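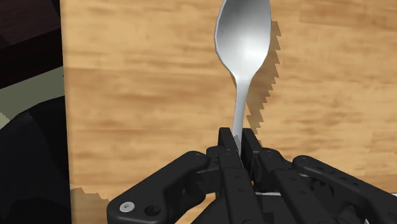 I've been told three times now that a simulated cell needs no maintenance. There's no grease, no air line, no cable to chafe through. The Flamier release notes say "set up once, run anywhere," and I would like to meet whoever wrote that and hand them my evenings since July.

My cell is one arm, one two-finger gripper, a table and a few things to pick up. It runs in Dusasach, which I picked over Xenos mostly on price. For a while it behaved. Then I updated the gripper package and the spoon started creeping out of the fingers, a little more with every lift.

The forum advice was to turn up the grip force. I don't trust that advice. It's what people do on real machines too, and on real machines you end up with bent fingers and the same problem. I tried it anyway, from 30 to 60, and the spoon shot off the table. Back to 30.

What I did after that, in order:

Put the old gripper package back and ran the same pick. It held, so the update was to blame and my spoon was fine.

Compared the two parameter files. Fingertip friction had gone back to the default, and the contact margin had been changed without a word in the notes.

Copied both old values into the new file and saved it under a different name, so the next update can't flatten it.

Checked the tool center point. It was off in height by a hair. I don't know if the update did that or I did.

Turned on the collision shapes and looked at the spoon handle. The visible handle is smooth. The shape the solver uses is a string of little boxes, and the fingers were closing on a corner between two of them. I moved the grasp point down the handle and left the boxes alone, because I don't have the patience for a new mesh.

Then I ran 200 picks with the log on. It dropped a few. I'm less impressed by that than the Alten plug-in is, which put up a green check mark and called the cell "healthy." It gave me the same check mark when the spoon was in orbit.

The other thing I changed was the table. I had been testing with the spoon alone, and a cell that only works on a bare table is a demo. So now there's the big Clean Code book in the near corner and a shaker with a pink cap standing between it and the spoon. The arm has to start from well up over the table, which I set as a fixed hover height. I know the planner is supposed to work that out. I've seen what it works out.

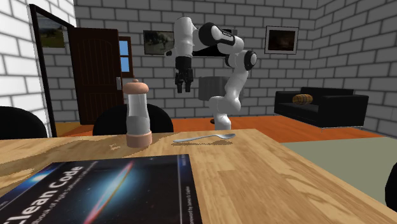
Do you have to reset the arm to its start pose after every reload?

Only if the last run ended on a fault. After a clean stop the joint values are saved with the scene, and after a fault they're whatever they were when it quit, which can put a finger inside the tabletop.

The log file is at 3,386 lines and I've read more of it than I wanted to. Most of it is the same contact warning, and I still can't find a page that says what it means. I'm leaving the warning on. Shadows still come out with saw teeth along the edge — a render setting, nothing to do with the grip, and it can wait until I've sorted out the drops.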